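The stand, the sweets and a long sit-down

April 2025, evening, with my feet up

I meant to write this at lunchtime and then lunchtime didn't happen, so I am doing it now with a cup of tea and the last of the fruit loaf, and if my handwriting slopes off the page you'll know why, dear diary. I have spent nearly the whole day fussing over the little see-through display rack for the counter, and I have loved every minute of it, which says something about me, I suppose. 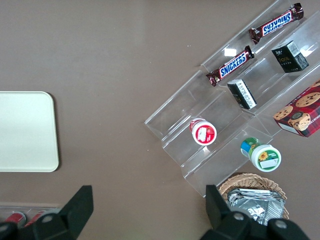
Mum always said a shop lives or dies by what is next to the till. She had a wicker basket in her day, and everything went in it higgledy-piggledy, and people rummaged, and she liked them rummaging because they stayed and talked. I've thought about that basket all day. Part of me wanted to go up in the loft and fetch it down. But the steps on a rack do let you see what there is, and my customers are not all as bendy as they used to be, and Mrs next-door-but-one told me at Christmas that she had never once known we sold mints.

So I started with the chocolate. I put the Snickers up on the high steps, one above the other, and then I had a great debate with myself about whether chocolate ought to be up high where grown-ups see it or down low where children do. I remember being a child at exactly that height. I remember the agony of it! My brother once stood in front of a shelf of toffees for so long that the lady gave him one to make him go away, and he tried the same trick every week until we moved house. In the end I decided I'd like the parents to be on my side, so high up the chocolate stays, at least until the summer holidays.

The boxes were harder. Small boxes never want to stay put on a narrow ledge. You stand them up, you turn round to find the stickers, and over they go. The black one with the gold lettering is so handsome that I wanted it to have a step of its own, and it had one, though it would lean. The little black-and-white one I tried every way I could think of, and I read all that tiny printing on the side while I was at it (well, I tried to, then I went to look for my glasses, then I found the gas bill, then I paid the gas bill). The round jars I laid down on their sides in the bottom part with their lids showing, and I was rather pleased with that.

The chocolate-chip cookies in the red plaid box are my own weakness and I had better be careful. I kept them over to the side, as far from my stool as I could decently manage. There is something about tartan on a biscuit box that makes me think of my grandmother's sideboard, where there was always a tin like that and it was always full of buttons. I still feel a small leap of hope and a small letdown whenever I see one, and I am fifty-eight.

Theophilus Gbeho looked in at teatime to return my big saucepan and stayed for the best part of an hour. He stood with his head on one side like a man at a gallery and told me the whole thing ought to face the door. I said it ought to face the till. We turned it one way, we turned it the other, and then he had to go and collect his daughter from swimming, so it has been left on the slant for tonight and I shall look at it with fresh eyes in the morning.

I did the sums too, while the kettle boiled. The takings for the month so far come to £1,962, and for the same stretch last year I had written £2,381 in the red book, so there is some catching up to do. I would dearly like to see 2,000 before I close the page. I don't expect a few sweets to do it, but they might help, and at any rate the counter will be more cheerful to sit behind.

Things to remember for tomorrow: price stickers, a fresh cloth (the counter shows every fingermark), ring the dentist, 17 birthday cards to go back on the spinner in some sort of order. And I promised Theophilus the recipe for the pepper soup, which I have never written down, so I'll have to make it and watch myself doing it.

The rain has started and the cat has come in and sat on the order book. Bed, I think, as soon as she moves.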